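Giving up the second car

We sold the Pearce in October, after eleven years of it sitting mostly on the drive. My wife works from home now and I can walk to the station, so the second car was doing the tip, the supermarket and my mother-in-law. The last service came to 605 pounds and it needed tyres on top. The mileage for the whole of the last year was 3532, and a fair part of that was one trip to Scotland.

Bradley Whitlock two doors down had been saying for ages that we should get rid of it. He went down to one car when his daughter left home. His advice was to put the money you save somewhere you can see it, otherwise it disappears into takeaways. We move 200 a month into a separate account and pay for taxis, trains and the odd hire car out of that. So far there has been money left over each month.

The awkward part is mornings when we both need to be somewhere by nine. We have a calendar on the fridge and whoever writes on it first gets the car. I lost out twice in the first fortnight and took the bus, which was fine going in and slow coming back.

Selling was easier than I expected. A dealer offered 600 less than I wanted and I said no. Sheila Rowbotham from the allotments bought it for her grandson, who came round after tea and drove it up and down the road a few times before they shook on it.
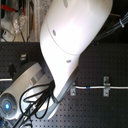
Do you still need to tell the insurer if you've sold the car? Ring them the same day, as the policy doesn't stop by itself and you may get some of the premium back. Ours took a small fee off for cancelling early.

The roof bars are still in the garage if anyone local wants them. They don't fit the other car.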